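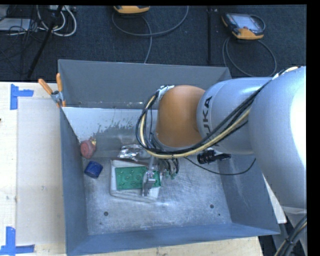
**Figure 9.1** An open-topped gray metal bin on a wooden table. Note the scratched floor and the round holes toward the front.

# Chapter 9: Open Metal Containers

Shops, kitchens, warehouses and laundries all depend on containers that are filled and emptied many times in a working day. This chapter deals with one family of them, the open-topped metal bin. Students who have completed Chapter 8, on shelving and racks, will already know the terms *load*, *clearance* and *footprint*, and these are used here without further definition.

A metal bin is chosen when its contents are heavy, sharp or dirty enough to damage a lighter container. It is also chosen when the bin will stay in one place for years. The same qualities bring certain costs. Metal bins are noisy, they mark the surfaces on which they stand, and their edges require regular inspection.

## 9.1 Reading the condition of a bin

The inside of a bin is a fair record of its use. In Figure 9.1 the bare floor is brushed and scratched, and the back wall carries an irregular darker patch with a ragged, speckled upper edge. A patch of this appearance may indicate a worn coating or a splash, and the two cannot always be told apart by eye. The inspector should wipe the area with a damp cloth, let it dry and look again before entering a finding.

Whitish areas on bare metal call for similar care. Reflected light is easily mistaken for residue. The inspector should change position and observe whether the pale area moves.

Holes in the floor of a bin may be provided for drainage or for fasteners, or may remain from an earlier use. Their size should be recorded along with their position. Small parts must not be stored loose in a bin whose holes would let them pass through.

## 9.2 Walls and access

The walls of a bin need not match. A tall back wall keeps contents from falling behind the table, while a lower front wall makes reaching easier. Sloping walls guide loose items toward the floor but reduce the space available for square cartons. The Courtois method, introduced in Section 9.4, assigns each wall a separate entry on the inspection sheet.

## Case study: the Pirnach depot

In September the Pirnach depot of Landeo replaced its mixed containers with metal bins of a single pattern. Sofia Chatzigeorgiou, then supervisor of stores, required that each bin be emptied and examined every 30 days. Her sheets, reproduced in Appendix C, form the basis of the exercises in this chapter. The depot expects to keep the present bins in service until 2028.

Before proceeding, students should obtain a blank Jevari sheet from the instructor and read the column headings.

*Text revised June 2018*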